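5 Placing the sensor and first start

This section is for the Fornex room sensor with one display unit. If you have bought the set with two sensors, please read also section 7 before you begin, as the second sensor must be given its own channel.

5.1 Before you start

You need:
- the sensor and the display unit
- the wall holder with its two screws
- the small battery from the bag
- a pencil and a small cross-head screwdriver

Keep the sensor and the display in the same room until step 9 is finished. When they are far from each other at the first start, they can take a long time to connect, and many customers believe then that the unit is faulty.

CAUTION: Do not use rechargeable batteries in the sensor. Their voltage is lower and the low battery sign will appear too early.

CAUTION: Keep batteries away from small children. If a child has swallowed a battery, call a doctor at once.

5.2 Inserting the battery

1. Lay the sensor on a table with the front side down. Put a soft cloth under it if the table is rough.
2. Press the catch on the back cover with your thumb and slide the cover down. Do not lift it. The two small hooks at the top break easily.
3. Look for the plus and minus signs inside the compartment.
4. Insert the battery, minus end first, against the spring.
5. Wait until the green light has flashed twice. If it does not flash, take the battery out, wait one minute and insert it again.
6. Slide the cover back until you hear a click.

Lay a loose battery on its side and well back from the table edge while you work with the cover. It rolls easily, and a battery which has fallen on a hard floor should not be used any more.

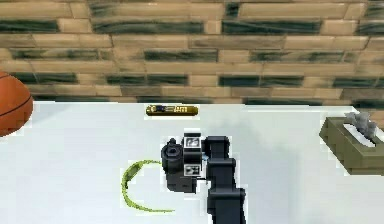
Fig. 5-1. Battery lying at the back of the table, near the wall.

5.3 Connecting to the display

7. Switch on the display with the slider on its left side. The screen shows all signs for a few seconds and then two dashes.
8. Hold the SET button until the dashes begin to blink, then let it go.
9. Press the small button on the back of the sensor once. The temperature appears on the display in less than one minute.

If the dashes are still blinking after this time, repeat steps 8 and 9. The display searches for 300 seconds and stops then by itself, in order to save its own batteries.

Note: The first value is often too high because you have held the sensor in your hand. Leave it alone for half an hour before you compare it with another thermometer.

5.4 Choosing the place

The sensor measures the air which is near to it, so the place is more important than most people think. Please choose an inside wall, at the height of your shoulders. Do not put it:
- above a radiator, a cooker or a television
- behind a curtain or a cupboard
- in direct sun, also not for one hour in the morning
- less than 500 mm from a window or an outside door

Thick walls make the radio range shorter. A wall with metal inside, or a large mirror, can stop the signal completely. In such a house try the sensor in its new place for one day before you drill any holes.

5.5 Fixing the wall holder

10. Hold the holder on the wall with the arrow pointing up and mark the two holes with the pencil.
11. Drill the holes and fix the holder with the two screws. Do not tighten them fully until the holder is straight.
12. Hang the sensor on the holder and pull it gently down until it sits firmly.

WARNING: Make sure that there are no electric cables or water pipes behind the wall before you drill.

On wallpaper or in a rented flat you may use the adhesive pad instead of screws (order from Fosbridge, not included). Clean the wall with a dry cloth, press the pad firmly and wait one full day before you hang the sensor. The pad does not hold well on bare brick or on rough wood.

5.6 Changing the battery later

The low battery sign on the display looks like an empty box. When you see it, change the battery within 11 days. After this time the sensor may stop sending, but the display keeps the older values in its memory.

For sensors in a cold garage or cellar we recommend a new battery before January, also when the sign is not yet there. Repeat steps 1 to 6. You do not need to connect the sensor again if the change takes less than five minutes.

Used batteries do not belong in the household rubbish. Bring them to a collection point or to the shop where you bought the unit.

Continue with section 6, Setting the clock and the alarm limits.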